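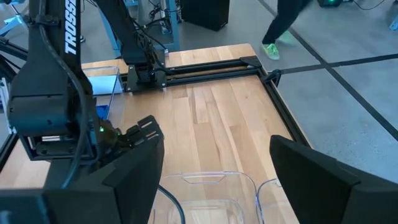

Ticket 102: Right arm stops during visitor demonstration
Opened: 28 October 2018
Reported by: Kaja Bite, Visitor Programs, Gonley
Assigned to: Femi Onuoha, Laboratory Support
Status: Closed

Summary of report
During the open day at the Praltetti hall, the right arm at the demonstration table stopped responding on 3 occasions. The operator restarted the control software each time and the session resumed. Visitors were asked to wait behind the floor tape during each restart. No injury or damage was reported.

Entry 1 - F. Onuoha
Logs were collected from the control computer. All three stops show a loss of communication with the wrist joint of the right arm. The left arm recorded no errors. Please confirm whether the stops occurred during a particular task.

Entry 2 - K. Bite
Each stop took place in the container task, when the operator turned the wrist to reach into a clear plastic container on the table. The sorting task ran without interruption.

Entry 3 - F. Onuoha
The fault was reproduced with the wrist turned 52 degrees or more. At that angle the cable pulls at its connector. One cable already crosses the rim of a container in the work area, so cable routing was reviewed for the whole table.

Action taken
The wrist connector was reseated and additional slack was left at the joint. The containers are to be placed clear of all cables before a session begins. The container task was then run 5 times at full wrist rotation with no loss of communication.

Entry 4 - K. Bite
The Briggs school group attended the afternoon session. No further stops were observed.

Outstanding
A replacement cable has been requested from Leklow - delivery is expected in January. Until it is fitted, staff are to inspect the connector before each public demonstration and record the result under this ticket number.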